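Search reviews and guides
Wurkix hand-held grippers: a pair, on trial
15 July 2026
3 min read

Short version as I have to send these back. Good grippers, sore thumbs, buy the spare pads.

We're collecting demonstrations for a tidying policy at Loltbridge, real homes only, no lab benches. Each task gets 100 runs per home. Previously used the Myklebust pair, which are lighter but slip on anything thin. So thin things first: cutlery, chopsticks, a holder to put them in.

Pads are the best bit. Blue, textured, hold well on narrow stuff. Chopsticks are a horrible test, round-ish and flat to the table, and you have to come in low with both fingers level or you just chase it.

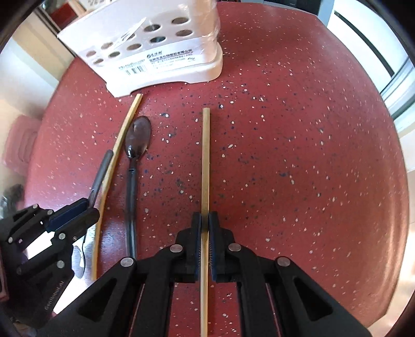 Chopstick between the pads, second gripper on a black handle.

Linkage feels solid. No play in the pivots that I could find, and I did go looking. Opening is wide enough for a fat handle, closing force is all in your own hand, so after 10 runs you feel it. Take breaks. Tired hands make sloppy examples and the model will learn the slop quite happily.

Two-handed work is where it gets fiddly. The arms are bulky low down and they knock if you reach for neighbouring things, I threw out 3 runs in the first batch for that. Spread the utensils wider, or agree which hand goes first and stick to it. 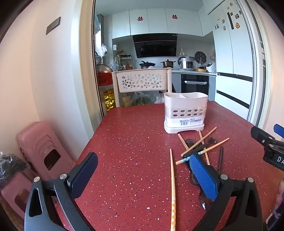 Also vary the starting layout every single run. I know, boring. But leave the pile the same and you get a policy that only knows that pile. Same goes for the background, keep the kitchen in shot, dont clear it up specially.

Software is Valura, comes with the kit. Trimming clips is quick, labelling isnt. Lost a label set when I changed task names half way thorugh, so don't. Fix promised for September.

Pros: grip, build, spares easy to fit
Cons: weight, bulky arms, labelling screen

Would still pick them over the Myklebust for small items. For boxes and towels I'd save the money.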